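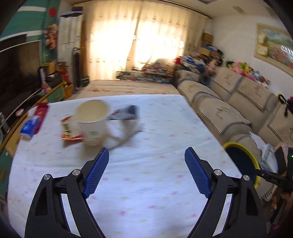
Jultik opens its doors for hand-held gripper demonstration

Visitors were given a close look at how household handling work is recorded for robots at a demonstration held by Jultik in November 2021.

The session took place in a furnished living room, with a bed, a sofa and a table in use as work areas. Those attending watched operators pick up everyday items with hand-held grippers, the tools the firm uses to gather examples of grasping for its home robot project, Drinska.

Oanh Nông, who leads the project, said the company preferred to work among ordinary belongings.

"A test bench is tidy and a home isn't," she said. "We want cups, socks and packets, and we want them on a soft sheet as well as on a hard top."

Each gripper has two black fingers with ribbed blue pads at the tips. The operator brings the pads together on an object, lifts it, sets it down and goes on to the next one. Visitors were invited to try it for themselves, in turns of 2 minutes each. 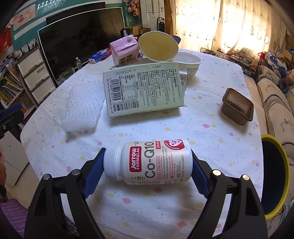
Bottles and cartons were among the items on the table. Cristian Mosquera, who trains new operators, told the group that a rigid bottle is a good place to start, and that cloth takes more practice. He asked people to move slowly and to keep the fingers level with whatever they were picking up.

Carter Després, a buyer for the care equipment supplier Panganiban, said he had come to find out how long it would be before a finished machine could be tried in customers' homes. Ms Nông said no date had been set. Work on the arm that will carry the gripper is still going on at Vundenent, Jultik's engineering partner.

The project has so far collected 707 recordings. Trí Vi, who checks them before they are used, said short clips of a single movement were the easiest to sort, and that operators are now asked to keep each one under 30 seconds.

A second demonstration is planned, with places for 20 people. Anyone wishing to attend should contact Rogelio Rivera at the Jultik office. Children are welcome if they come with an adult.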